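Gridmont Public Library
Quiet Study and Wellness Rooms: Interim Progress Report
Submitted to the Celten Fund
May 17, 2024

Purpose of the grant

The Celten Fund awarded the library a grant to convert the former periodicals wing into bookable study rooms and to set up one wellness room for patrons who need a private space during a visit. This report covers work completed to date, spending, and the remaining schedule.

Work completed

All 3 study rooms on the east side are open to the public. Walls were insulated by Plarkus, the contractor selected through the city's bidding process, and the new doors have been hung. The library received 564 bookings in the reporting period, most of them from high school and community college students. Demand was strongest in the late afternoon, and the maximum booking was shortened to 90 minutes in response.

The wellness room opened later than planned. The delay was caused by a change to the ventilation layout, which had to be approved again by the building department. The room is now in use by nursing parents, patrons with sensory needs, and people who have received difficult news at the legal aid desk.

Furnishing and supplies

Desks and chairs were supplied by Yalçınkaya under the library's existing furniture agreement. White desk surfaces were chosen to brighten the interior rooms. Small supplies such as tissues, hand sanitizer and notepads are charged to the operating budget and do not draw on grant funds.
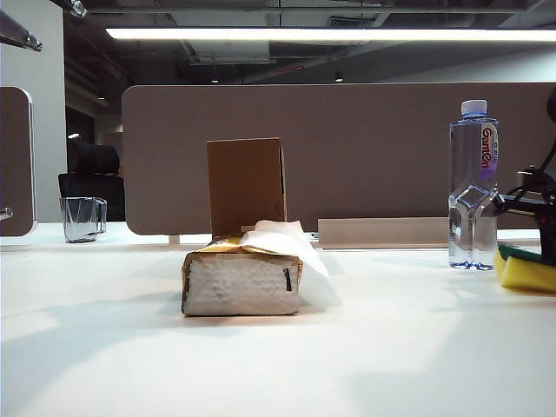 Spending

Construction and furnishing costs remain within the approved budget. A balance of $300 is left in the signage line, and the library asks permission to move it to the purchase of door hooks and coat racks. No other changes are requested.

Issues

Sound from the children's area still reaches the room nearest the stairs. Plarkus has proposed a second door seal at no added cost - the work will be done outside opening hours. Several patrons also reported that the online booking page is hard to use on a phone. The page is being revised by city staff.

Next steps

The library will install permanent signs, complete the door seal, and survey patrons who have used the rooms. A final financial statement will be sent to the Fund within 30 days of the end of the grant period.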